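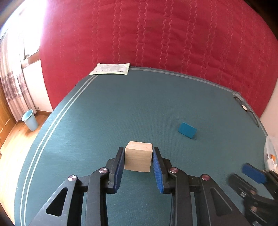
The Timdale Reel

Glenys Lightfoot had been cutting wedding videos in the back bedroom for so many years that she could tell from the first dance whether the groom's mother approved, and she usually trimmed accordingly. So when the Timdale swimming club asked her for a film of their last summer in the old pool, she said yes before she'd even found out how much footage there was.

There were 33 hours of it. It came in a shoebox, on tapes and cards and one telephone, and most of it was children running toward the water and somebody's thumb.

She started on a Friday in June, with the window open and a pot of tea going cold beside the keyboard, and by midnight she had 2 minutes she liked. They had a nice swing to them, those 2 minutes -- a dive, a splash, a whistle, another dive -- and she played them over and over, the way you keep going back to look at a cake you've iced.

Then, on a tape marked Kassab, she found the old coach. He was sitting on the low wall by the deep end, eating a peach, and he went on eating it for the longest time while the races went by behind him. He didn't wave or say a word. Once he looked up at the clock and smiled at something off to the left, and wiped his chin with his sleeve.

Every rule she knew said four seconds, five at the outside. She tried four, and it was a man with a peach. She tried ten, and that was worse somehow, because you began to wonder about him and then he was gone.

"Oh, go on, then," said Glenys to the screen, and she pulled the whole shot down into the timeline, peach stone and all, and slid the whistle underneath it, very faint. Then she put the kettle on again and sat back to watch him finish.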